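Tavia Leaves Its Store Shelves Messy and Asks Whether the Bin Industry Has Been Overselling

BRABEC, December. Tavia, the secondhand toy and household shop, said today that it will stop buying matching storage bins for its stockroom and its sales floor. The company spent a season testing the usual advice about tidy shelves and was not impressed with most of it.

The trial compared two ways of keeping mixed goods. One was the Zilum system, a set of labeled bins with one category to a bin. The other was open wire shelving, with soft toys, boxed goods and odds and ends put wherever they fit. Staff logged 3906 items in and out over the test period. The bins looked better in the morning. By closing time the difference was hard to find.

"We were told a bin for everything would change how we work," the company said in a statement. "It changed how much we spent on bins. Things still got put down on the nearest flat surface."

Tavia does not claim that open shelving is a cure. Small goods slide behind large ones, soft toys lean, and bags hung at the end of a shelf get in the way of the shelf underneath. The company's view is that these are ordinary problems which a person with a free hand can fix in a minute, and that most storage products are sold as if this person did not exist.

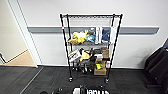
Do soft toys need to be kept apart from boxed goods?
Only if they are dirty or the boxes are heavy enough to crush them. Tavia checks plush toys when they arrive and then shelves them with everything else.

The company is also dropping the rule that every shelf must be filled before a new one is started. Under the old policy a bare shelf counted as wasted space. Tavia now treats one as a place to put the next delivery, and it doubts that the full-shelf rule ever saved anybody a trip.

Some of the trial did favor the old habits. Small loose parts did better in closed containers, and 66 of the Zilum bins will stay in use for that purpose. Another 239 will be sold in the shop at a reduced price, with no promises made about what they will do for the buyer's closet.

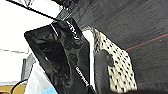
Plush toys gave the most trouble in the bins. A deep bin hides whatever is at the bottom, and customers pulled out everything on top to reach it. The same toys on an open shelf were easier to see and easier to put back, though they were not always put back well.

Tavia has also turned down an offer to extend the trial to Bruteo, a color-coded sorting plan that comes with a set of 50 printed tags. The company read the material and could not find a clear answer to what happens when an item fits two colors. It will look again if one is provided.

The new shelving policy starts this month in the Brabec store. Current opening hours are not affected.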